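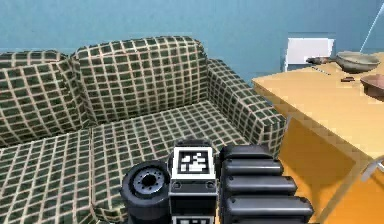 To: Plarnstead home robots list
Date: January 29, 2024
Subject: Re: Draft house rules, section 4 (simulated rooms)

Thaís Lins wrote:
> I've put the new section 4 in the shared folder. The main change is
> 4.2, which says that a simulated trial may be reported alongside
> real ones as long as it is labelled. I'd also like to drop the rule
> about keeping every failed run. We had 183 runs from Killey in July
> and I doubt anyone opened more than a handful.
>
> Can people say yes or no to both before I send it over to
> Pluvstead? Silence will be taken as a yes.

Yes to the first with changes, no to the second, and a small groan at the last sentence. I was on leave the last time silence was taken as a yes, and that is how I came to be in charge of the naming scheme.

On 4.2. "Labelled" needs pinning down. In the Apaza write-up the label was a footnote in type I had to borrow glasses for, and the success rate above it mixed both kinds of run in one figure. I'd like it to say that simulated and real runs are never added together, in tables or in the text, and that the word "simulated" goes in the caption and the column heading. If there's no room for the word, there's no room for the column.

I'd also add something on what a simulated room has to contain before we call it a living room. Our current one has a checked sofa, a table with some bowls on it and a plain blue wall, and I am fond of it, but I have never visited a home that tidy and I include my mother's. Suggested wording:

4.2.1 Each simulated room shall have a written list of what was left out (people, pets, cables, post, washing).
4.2.2 Where a marker is fixed to the robot's hand for tracking, the report shall say so, and shall say whether the real hand carries the same one in the same place.
4.2.3 Contact with soft furniture counts as contact. It goes in the log with the time and the joint involved.

4.2.3 is there on account of the cushions. At present we log a knock against the table and ignore a finger pressed into an armrest, on the grounds that the armrest doesn't mind. The armrest may not, but somebody could be sitting next to it, and I'd sooner we were in the habit.

Now the failed runs. Please keep them. I did open the Killey ones, though I admit it took me until the autumn. Of the 183, there were 33 marked "operator stop" with no reason given, and 20 of those came from the same stretch of work with the arm passing low between a sofa and a table. That's a gap we never wrote a rule for, and we'd have thrown the evidence away to save some 59 gigabytes. I have more than that in photographs of a shed.

If storage is the real worry, I could live with this: keep the logs for good, keep the video for two years, and make the "reason for stop" box compulsory. A free text box, please. The last drop-down had "other" at the top and we all know what happened there.

Two smaller things. Section 4.5 still says "the robot should be safe at all times", which is a lovely thought but I can't test it. And 4.6 refers to Annex C. Do we have an Annex C? I have A, B and two different Ds.

Happy to redraft 4.2 myself if that helps, so long as Pluvstead doesn't get it before the rest of you have had a go at it.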